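Apuntes del tema 4. Cuánto cuesta de verdad una celda pequeña

Empiezo por lo que más me preguntáis en tutoría: ¿cuánto hay que pedir para montar un puesto con un brazo? Mi respuesta de siempre es que el brazo es la línea fácil del presupuesto. Te mandan la oferta, la pegas y listo. Lo que se olvida es todo lo demás - y en lo demás se va el margen.

Para el ejercicio vamos a usar la propuesta Bidullow, manipulación de verduras variadas en mesa. Partidas que quiero ver separadas en vuestra hoja: brazo y controlador, pinza, sensor de muñeca con su soporte, mesa, cableado, trípodes y soportes, y consumibles. Sí, consumibles, ¡la verdura también se compra! 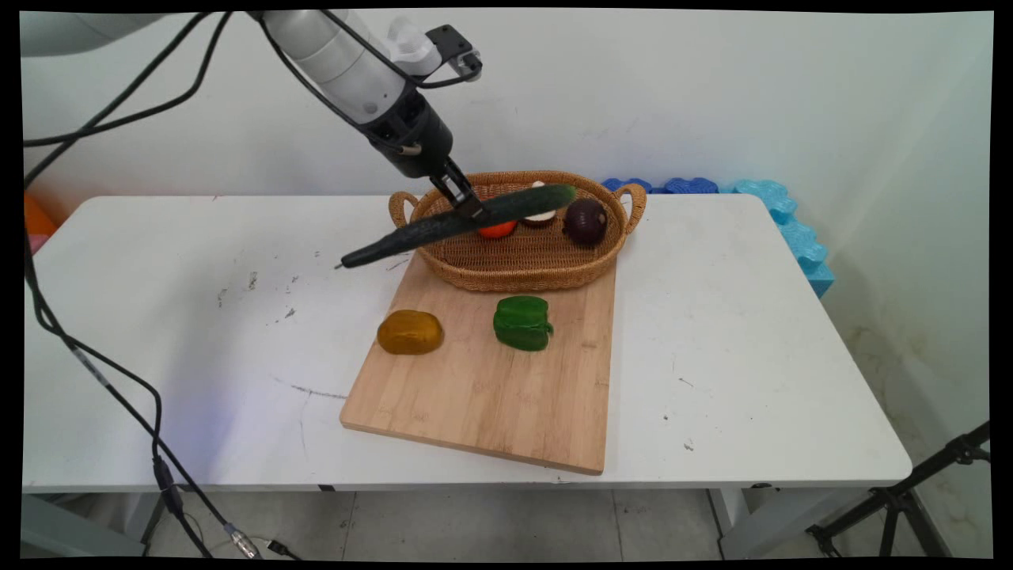
Foto: archivo del proyecto Bidullow

Fijaos en el pepino: es largo, va cogido por el centro y en diagonal, y la pinza es de dos dedos. Ahora pensad en la cebolla o en la patata con esa misma pinza. Antes de firmar el pedido hay que mirar la apertura máxima y preguntar cuánto valen unos dedos de recambio. Drunell los vende sueltos a 100 euros el juego; Kahsay solo los da con la pinza completa, así que comparad a dos años vista y no el precio de salida.

Con los cables soy muy pesada, ya lo sé. Reservad unos 200 euros para bridas, canaleta y alargos, y dibujad el recorrido desde la muñeca hasta el suelo antes de comprar nada (yo lo hago a lápiz, encima de la planta). La mesa también entra: si la heredáis de otro laboratorio ponedla a coste cero, pero ponedla, que luego alguien la reclama y toca pedir una en junio con el ejercicio medio cerrado.

La oferta de Plultport para pinza, soporte y sensor suma 1.211 euros sin transporte. El transporte son 200 más, y va en su propia línea.

Para la próxima clase traed la hoja con tres columnas: precio, plazo de entrega y quién lo instala. La tercera suele venir vacía y es la que miro primero.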